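Rohani Jugah sells play kitchens for a living, so I went in expecting a pitch. Her shop, Sillow, charges 40 dollars for its starter set, and I asked what a child gets from it that a cardboard box wouldn't provide.

"Less than the catalogs say," she said. "I don't tell parents it teaches math."

She did tell me it teaches tidying, which I doubt. My own two have never put a toy strawberry back anywhere.
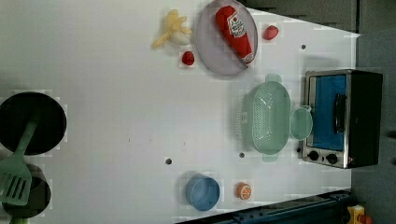 Play food and cookware on the white table at Sillow.

I asked about the ketchup bottle. Why would a three-year-old need ketchup? Jugah shrugged. "They go for it first. I stopped arguing in February." She has no numbers to back that up, and when I pressed her she admitted she was going by what she sees on Saturdays.

The colander is her favorite piece, and here I was ready to be bored. She says it gets used in the bath, in the sandbox and on heads. I pointed out that a real one from the grocery store would do the same.

"Sure," she said. "Buy that one, then." 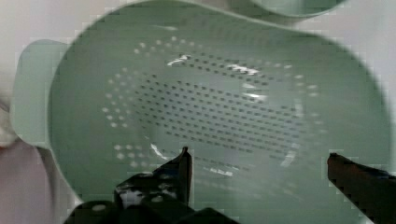 The green colander, with small round holes and rows of slots.

She wouldn't tell me what it costs her to stock. She did say 586 starter sets went out last year and that she had hoped for 900. I asked if that worried her. "Ask me after Christmas."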